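Workshop notebook, Tuesday, first entry after lunch

Cranberry glass lustres, the Luangrath pair

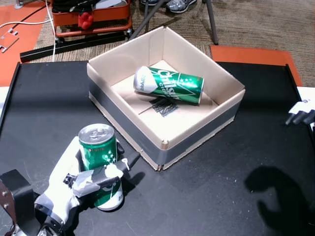

Open carton with tape round the lower part, green can on its side in the bottom.

Got the second lustre apart at last and I am so pleased with it! The brass pin up the stem had seized solid, and I'd left it with a drop of oil each evening and a gentle turn each morning (no forcing, Wojciech, you'd have been proud). Today it gave with a tiny squeak and the bowl lifted straight off. No fresh chips, no cracks round the collar. The old plaster came away in crumbs and I've kept a pinch in a labelled bag in case anybody wants to look at it.

Now that it's in pieces the colour is wonderful. Held up at the north window the pink goes nearly to ruby at the rim and fades to almost nothing by the foot. The gilding is more worn on this one than on its partner, mostly on the points where sleeves and dusters would catch, and I don't want to touch it. Weronika Kaczorowski agrees. A bit of wear suits them, and re-gilt edges always look too yellow beside the old ones.

Drops: each lustre should carry 8. The first has all of its own. The second has 6 originals and 2 replacements, and the replacements are quite good, but they're a shade too grey and the facets are softer to the thumb. Under the UV torch they glow a different colour from the rest, so no argument there. I've written to Susemum to ask if they have any long spear drops in their odds drawers. If not, they'll hang at the back and look perfectly decent.

Washing: lukewarm water, one drop of the plain soap, towel in the bottom of the bowl. Rinsed twice, then deionised. The difference!! Decades of candle smoke in the cut stars under the foot, and a soft brush shifted nearly all of it. There's one brown patch left inside the stem that I can't reach. Will try a twist of cotton on a bamboo skewer.

Wire for rehanging: the Jedunell brass is too bright and a bit springy. The Drorkonent is softer and closes up neatly with round-nosed pliers, so using that. Made a trial loop and hung a spare drop from it, and it rings beautifully when you tap it.

Valuation note for the file: Weronika says 600 for the pair as they stand, more if the drops match. I think that's on the low side but I'm besotted, so ignore me.

To do
- skewer and cotton for the stem
- fresh plaster, small batch, test on the scrap collar first
- photograph both feet side by side before they go back together
- ask Wojciech Domański whether he still has the felt discs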